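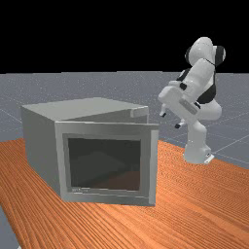
Monday evenings are for the Varnley robotics club, and this term we're all working in the simulator, so no more queueing for the one decent laptop! My bit is the microwave task. The gripper is open just beside the top right edge, fingers not touching anything yet, and getting the arm to a pose like that took me 12 goes (Leonor Barros did hers in far fewer, grr). Next I want to try the door. Valter Bettencourt has the scripts if you'd like a copy – ask him on club night.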